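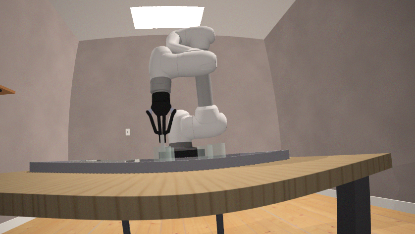
# Flivance 矩形平板灯(嵌装 / 吸顶 / 吊装)

Flivance 为侧入光式矩形 LED 平板灯,用于层高有限的室内空间:小型实验室、绘图室、装配间、办公区和走廊。灯体与驱动器分离,驱动器置于吊顶内或吸顶盒内。由 Skarnimora 制造,驱动器由 Moser 配套。

本页适用于现行版本。带金属弹片接线端子的旧版灯具,其接线顺序与本页不同,请查阅随旧版灯具附带的说明。

## 主要参数

| 项目 | 数值或说明 |
|---|---|
| 额定功率 | 30 W(含驱动器损耗) |
| 光效 | 137 lm/W(中性白,微棱镜扩散板) |
| 显色指数 Ra | 90 |
| 灯体厚度 | 11 mm(不含驱动器及安装附件) |
| 色温 | 暖白、中性白、冷白,订货时选定 |
| 扩散板 | 乳白或微棱镜 |
| 边框 | 挤压铝型材,粉末喷涂 |
| 导光板 | PMMA,激光网点 |
| 背板 | 镀锌钢板,白色涂层 |
| 驱动器 | 外置恒流,输入输出隔离 |
| 调光 | 不调光、DALI 或按键调光 |
| 使用环境 | 室内,干燥,无腐蚀性气体 |

光效在灯具热稳定后测得。选用乳白扩散板时光效降低,具体数值见对应型号的配光文件。暖白型号的光通量低于中性白型号,做照度计算时不要混用两者的文件。

## 结构

光源为沿两条长边布置的 LED 灯条,贴装于铝边框内侧,热量经边框向外传导。光线从侧面进入导光板,经网点向下射出,再穿过扩散板。导光板背面为反射膜,反射膜与钢背板之间有一层闭孔泡棉,用于压紧各光学层,并吸收 PMMA 受热后的膨胀量。

导光板不固定在边框上,只由四角的硅胶垫定位。搬运时灯具应竖放,长边朝下。长时间平放叠压会使泡棉产生永久变形,灯面中部可能出现亮度不均。

边框四角为内角码连接,无焊缝。背板用自攻螺钉固定,可拆卸,但拆卸后重新装配需要防尘环境。落入导光板与扩散板之间的纤维或颗粒在点亮后清晰可见,擦拭外表面无法去除。

## 型号编码

型号由四段组成,段间以短横线连接:

- **第一段**:系列名 FLV。
- **第二段**:色温。W 为暖白,N 为中性白,C 为冷白。
- **第三段**:扩散板。O 为乳白,P 为微棱镜。
- **第四段**:控制方式。S 为不调光,D 为 DALI,K 为按键调光。

例如 FLV-N-P-D 表示中性白、微棱镜扩散板、DALI 调光。安装附件单独编号,不计入灯具型号。

同一房间内补购灯具时,请在订单中注明原灯具背板标签上的批次代码。批次不同而色温代码相同的灯具,并排安装时可能存在可辨的色差。若原批次已无库存,建议将新灯集中装在同一排或同一分区内。

## 配光与布置

微棱镜扩散板用于控制大角度方向的亮度,适合有显示屏的工位。乳白扩散板的出光更均匀,但侧向亮度较高,适合走廊、储物间以及停留时间较短的区域。

以下几点供布灯时参考:

- 灯具长边宜与主要视线方向平行。
- 台面作业以工作台上方偏前的位置为宜。灯具位于操作者正后方时,身体会在台面上投下阴影。
- 台面为深色或哑光材料时,照度计算应按台面实测反射比输入,不要沿用软件默认值。
- 墙面与天花同为浅色时,可适当拉大排间距,但应复核墙角处的照度。
- 层高较低时,靠墙一排灯具会在墙面上形成明显的亮区。墙上挂有白板的,应避开反射角。
- 光面托盘、玻璃器皿和抛光金属会映出灯面轮廓。需要避免这种反射时,选用乳白扩散板并将灯具移离作业位置的镜面反射方向。

配光文件为 IES 与 LDT 两种格式,按型号提供。文件中的光通量为初始值,维护系数由设计人员另行设定。

## 电气连接

安装和接线须由具备资质的人员在断电状态下进行。

驱动器输入端接受单芯硬线或压接端头的软线。剥线长度以驱动器外壳上的刻线为准。输出端为带锁扣的插头,正负极不可反插。驱动器的输出电流在出厂时设定,现场不可调。

1. 断开回路电源,上锁并挂牌,验电。
2. 核对驱动器标签上的输入电压范围与现场供电是否一致。
3. 将相线、中性线、保护地线分别接入输入端子,拉拽检查。
4. DALI 型号另接两根控制线,控制线不分极性。
5. 装上端子护盖,拧紧线夹。线夹应压在护套上,不得压在线芯绝缘层上。
6. 将灯体插头插入驱动器输出端,听到锁扣声为止。
7. 送电测试。

不得在驱动器通电时插拔输出插头。空载状态下输出端电压高于正常工作电压,此时接入灯体会产生瞬时大电流,可能损坏灯条。由此造成的损坏在灯条上有特征痕迹,不属保修范围。

每个回路可接的灯具数量取决于断路器的类型和驱动器的浪涌电流,见驱动器数据表。按稳态功率推算的数量偏大,不能作为选型依据。

按键调光型号使用无自锁的常开按键。短按开关,长按调光,每次长按的方向与上一次相反。多个驱动器并联在同一按键上时,偶尔会出现调光方向不同步,可用按键执行一次同步操作:短按开灯,长按至最亮,松开后再短按两次。不得使用带指示灯的按键,其漏电流会使驱动器误动作。

## 安装方式

### 嵌装

用于明龙骨矿棉板吊顶。灯具由龙骨翼缘承托,另须用两根安全绳与楼板连接,安全绳固定点位于背板对角。驱动器放在相邻的吊顶板上方,或用附带的卡座固定在龙骨上。不要将驱动器直接放在灯具背板上,也不要用保温材料覆盖灯具或驱动器。

暗龙骨及石膏板吊顶需配弹簧卡附件。开孔尺寸以附件包装内的纸样为准。

### 吸顶

吸顶安装使用钢制吸顶盒,由 Ikex 生产。吸顶盒三面封闭,一条短边为可拆侧板。先将盒体固定在楼板上,驱动器装入盒内,接线后将灯体从开口侧推入滑槽,再装回侧板。

盒体的固定孔为长孔,安装后可以小幅校正方向。并排安装多盏时,先固定两端的盒体,拉线后再装中间各盏。

混凝土楼板用膨胀锚栓。空心板和木龙骨应选用相应的紧固件,附件包内不含。

### 吊装

吊装附件为四根钢丝绳及自锁调节器。调节器按压后可上下移动,松开即锁止。调平后剪去多余钢丝绳,绳端留出一小段并套上附带的端帽。驱动器装在顶部吸盘内,供电线沿其中一根钢丝绳下引,用透明卡扣固定。

吊装灯具下方若有移动的设备、梯子或高货架,应按其最高工作位置校核净空,并留出余量。

## 附件

| 附件 | 说明 | 备注 |
|---|---|---|
| 吸顶盒 | 钢制,白色,带可拆侧板 | 驱动器可内置 |
| 吊装套件 | 钢丝绳、调节器、顶部吸盘 | 不含供电线 |
| 弹簧卡 | 用于石膏板吊顶 | 附开孔纸样 |
| 安全绳 | 带钩,成对供应 | 嵌装时必须使用 |
| 延长线 | 驱动器至灯体,带锁扣插头 | 不得两根串接 |
| 应急模块 | 含蓄电池与测试开关 | 仅配不调光型号 |

应急模块占用的空间大于驱动器,不能装入吸顶盒。需要应急功能的吸顶回路,应将模块远置于可检修的位置。

## 清洁与维护

清洁前断电,待灯具冷却。扩散板用微湿的软布和中性清洁剂擦拭,沿长边方向单向进行,然后用干布收干。不得使用酒精、丙酮、氨水类玻璃清洁剂或研磨剂,微棱镜表面受溶剂作用后会发白,无法恢复。不得将清洁剂直接喷在灯面上,液体会沿边框缝隙渗入光学层。

干布快速摩擦会使扩散板带静电,吸附灰尘。粉尘较多的木工间和打磨间,建议先用吸尘器的软毛刷头吸除浮尘,再湿擦。

年度检查项目:

- 安全绳与吊点是否松动。
- 驱动器端子是否有变色或焦痕。
- 灯面是否有局部暗区。
- 应急模块的放电测试记录。

灯条不可现场更换。驱动器可更换,替换件的输出电流须与灯体背板标签一致。

## 故障排查

**整灯不亮。** 检查输入端电压,再检查输出插头是否锁到位。两者正常时更换驱动器。

**一条长边侧偏暗。** 该侧灯条或其引线断路,返厂处理。

**通电后闪一下即熄灭。** 多为输出侧短路保护动作。检查延长线有无被龙骨压伤。

**关灯后有微光。** 开关接在中性线上,或使用了带指示灯的开关。改接相线,或更换开关。

**DALI 型号无法寻址。** 测量总线电压,确认总线电源已接通,且同一总线上没有第二个电源。曾在其他系统中使用过的驱动器,应先恢复出厂地址。

**受热后有轻微咔嗒声。** 导光板与硅胶垫之间的热位移所致,点亮初期和熄灯后可能出现。声音持续不断时,检查边框是否受到龙骨挤压。

## 包装与交货

每箱一盏,驱动器随箱,附件另装。箱体标有竖放标志。收货时检查箱角,箱角有压痕的应当场开箱,查看扩散板四角有无裂纹。运输损坏须在签收单上注明,并附箱体与灯具的照片。

常备型号为中性白、不调光的两种扩散板版本。其余型号按订单生产,下单后不接受变更色温。订购超过 90 盏时可分批发货,各批灯具取自同一光源批次,须在首次下单时提出。

## 保修

保修自发货日起算,凭背板标签上的序列号受理。以下情形除外:带电插拔输出插头,自行拆开背板,使用非配套驱动器,在潮湿或腐蚀性环境中使用,以及溶剂造成的表面损伤。

返修前请先取得返修编号,并将编号写在外箱上。灯体和驱动器一并寄回。只寄灯体时,检测使用本厂的标准驱动器进行,检测结果不涵盖现场驱动器的状态。

## 文件与联系

可索取的文件:尺寸图、配光文件、驱动器数据表、安装说明、吸顶盒开孔图。索取时请写明完整型号。

- 照明计算与选型:Jinlong Lü
- 驱动器与 DALI 调试:Erhan Bayram
- 返修与备件:Caradog Morgan

页面修订日期:2025年6月9日。本次修订更新了延长线的使用限制,并补充了按键调光的同步操作。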